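Whooping cough booster before a new baby arrives?
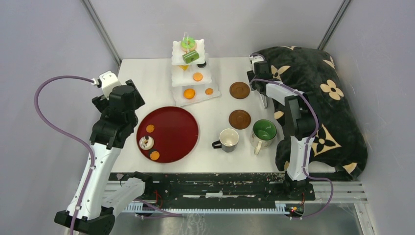 How long before meeting a newborn should grandparents get the whooping cough booster? Our first grandchild is due at the end of June, and I'd love to be holding that baby on day one!

Albane Delaunay
Two weeks at the very least, since your body needs that time to build protection. Ask for Tdap by name — it covers tetanus and diphtheria too — and congratulations, what a lovely summer you have ahead.

Timothée Lebrun
I got mine at the pharmacy, sore arm for a day. Wash your hands lots!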